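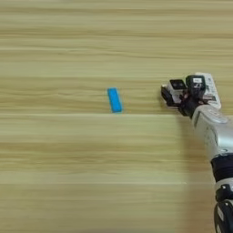
14 December 2018

Perla came home with another of her clear-out theories. You take everything off the table, put back one thing a day, and if you can't say why it's there, out it goes. She paid for the course, of course. Someone at Vudance told her it changed her life. I have met the woman and her life looks the same to me.

So today's one thing was a blue block. No idea which set it came from. Dulce thinks it was in the box from Udcombe, the one we never went through properly in May. Eliseo says it was his and he wants it kept. He is thirty-four and couldn't tell me what he built with it.

I said, fine, why is it here? Perla said that was the point of the exercise. I said it didn't feel like much of a point for 400 dollars — she said it was 187 with the discount, and went to make tea.

I will admit the table is nicer bare. I'd forgotten the stripes in the wood, the dark ones especially, after years of mail and seed catalogs. Whether it stays bare until New Year is another matter. Last time we "simplified" I was buying a second can opener within the week.

Yupin called about the Gouveia boxes. She wants them out of her garage and I can't blame her. Told her I'd come with the car, no promise on which day. Perla says they can go through the same system, one thing at a time. At that rate I'll be dead before we reach the lamps.

The block went in the kitchen drawer.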